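Gripper Trials Should Be Judged on Soft Goods

Opinion
Jul 25, 2024

Buyers of robotic grippers are still asked to decide on the basis of payload and closing force. For companies that handle clothing, these numbers say very little. It is the position of the Imrie automation office that every gripper trial should include knitwear, and that results on knitwear should be published beside results on rigid parts.

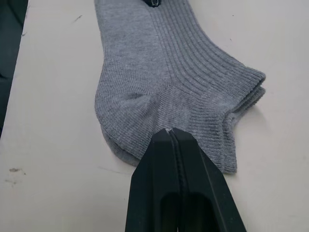 Our own comparison at the Urkgate site set the Vurkton two-finger gripper against the Dostar model over 300 attempts each. On molded blocks the two could not be told apart. On socks the gap was wide: the Vurkton unit completed 126 picks, the Dostar unit 70. A purchasing team that had seen only the block results would have chosen on price.

Knit fabric stretches, folds over itself and offers no firm edge. A finger that arrives a little too high closes on air, and one that arrives too low pushes the garment along the table. The shape of the fingertip matters a great deal in such work, as does the view from the wrist camera. 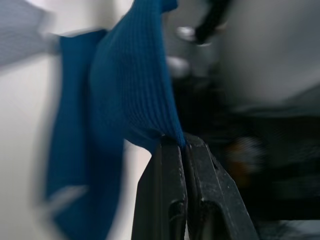

A grasp should also be scored on what follows it. We ask that the item be held for 5 seconds after lifting, and that slips during transfer be recorded as failures. Suppliers have objected that fabric tests are hard to repeat. The objection has merit, and a shared set of garments would answer much of it. Imrie is prepared to lend its own set to any supplier that agrees to release its results in full.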